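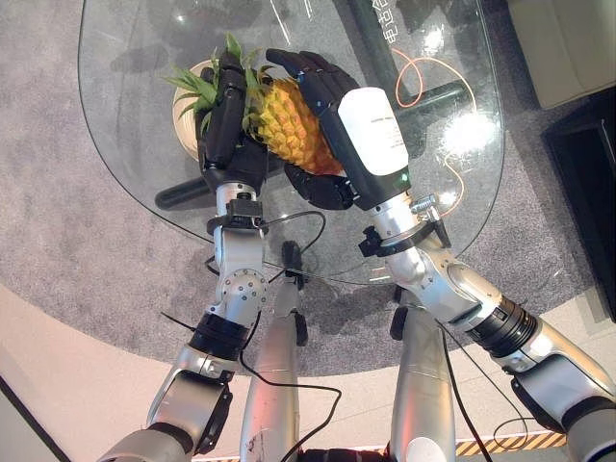
How the offside rule works

Offside is a rule in soccer. It stops attackers from waiting beside the other team's goal for a long pass.

Where you are standing

A player is in an offside position when three things are true at the same moment:
The player is in the other team's half of the field.
The player is closer to the goal line than the ball is.
The player is closer to the goal line than the second-to-last defender.

The goalkeeper counts as a defender here. Usually the goalkeeper is the last one, so you look for the next player. Arms and hands do not count when the referee checks the position. Heads, bodies and feet do. Being level with the second-to-last defender is allowed.

When it is checked

The position is checked when a teammate plays or touches the ball. It is not checked when the pass arrives. A fast runner can start level, get behind the defense and still be onside.

A sample play

Kaufmann has the ball in midfield. Brunner is ahead of her, with only the goalkeeper between him and the goal. Kaufmann passes to Brunner and he shoots. Brunner is offside. The other team gets an indirect free kick, so their kick must touch a second player before a goal can count.

Standing in an offside position is not a foul by itself. The player must also join in, for example by playing the ball or blocking the goalkeeper's view.

When there is no offside

You cannot be offside if you receive the ball straight from a throw-in, a goal kick or a corner kick.

Words to know

Assistant referee: an official who follows play along the sideline and raises a flag for offside.
Onside: in a position that is allowed.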